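The Long Fold
by Gillespie MacBrayne
30/08/2025

14 comments
Share this article

My grandmother ironed everything. She ironed sheets, of course, and pillowcases and tablecloths, but she also ironed tea towels, handkerchiefs, dusters and (I have this from my mother, who was made to help) the cotton bag the clothes pegs lived in. When she had finished, the whole lot went into the press on the landing in stacks so square you could have built a wall with them, and woe betide the child who pulled a towel from the middle.

I thought of her a good deal in March, when I spent a few days in Prarnton, a small town that once lived almost entirely off cloth. The mill is flats now, and very nice ones by the look of the window boxes, but the draper's shop at the bottom of the hill is still a draper's shop, and Kenneth Chisholm still stands behind the long counter his father stood behind before him.

I had gone in for a yard and a half of lining. I came out two hours later with the lining, a length of plain cotton I had no use for, and a head full of folding.

Kenneth has opinions about folding. A cloth, he told me, remembers how it has been kept. Leave a good linen in the same fold for a year or two and the crease will be there on the table at Christmas however hard you go at it with the iron; leave it longer and the threads along that line begin to tire, and one day it simply parts. He keeps a tablecloth in a drawer to prove the point. It came from a house at Juvbridge where it had been put away after a wedding and never used, and it has split down its middle as neatly as if somebody had taken shears to it.

"They were saving it," he said, and shut the drawer again very gently.

The cure is easy enough. Take the thing out now and then, shake it, and fold it in three where last time you folded it in two. Better still, roll it, if you have the room, round a cardboard tube with a bit of tissue. Kenneth rolls his own wide cloths and stands them in a corner like umbrellas. I have not got a corner to spare, so I have gone over to thirds, and feel rather virtuous about it – though I did have to take everything out of the cupboard to do it, and found a hot water bottle I had been blaming my sister for since last winter.

There used to be a book about all this. Titodach, the old household manual that half the kitchens round here seem to have owned, gives 4 whole pages to the linen cupboard, with little drawings of hands. Kenneth's copy was his mother's and has lost its spine. It wants you to number your sheets in red thread and use them strictly in turn, and it is very severe on people who take from the top. It says nothing at all about fitted sheets, poor innocent thing, and I should dearly like to know what it would have made of them. I have watched my neighbour Mrs Morrison fold one on her own, corners tucked into corners, in less time than it takes to boil an egg, and she has shown me how more than once. Mine still come out like a pudding.

What I miss most, I think, is folding with another person. My mother and I used to do the double sheets in the back garden, walking towards each other and away again, giving the cloth a good snap between us, and she would tell me things across it that she never told me indoors. There is something about having your hands full and your eyes on the corners. I asked Kenneth whether he had someone to fold with, and he said his brother comes down when there is a big order for curtains, and that they argue the whole way through about which is the right side.

I ironed the plain cotton when I got home. It is on the spare bed for now, opened out flat, until I decide what it is for.

2,636 reads
Share | Save | 14 comments

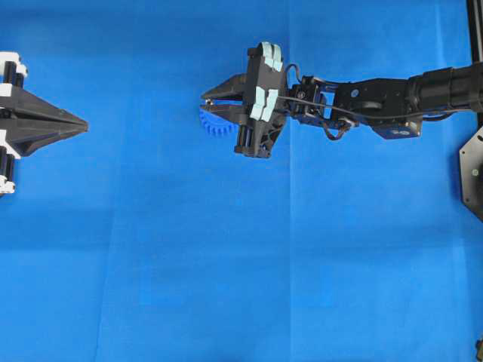 Creases linger in a length of royal blue fabric.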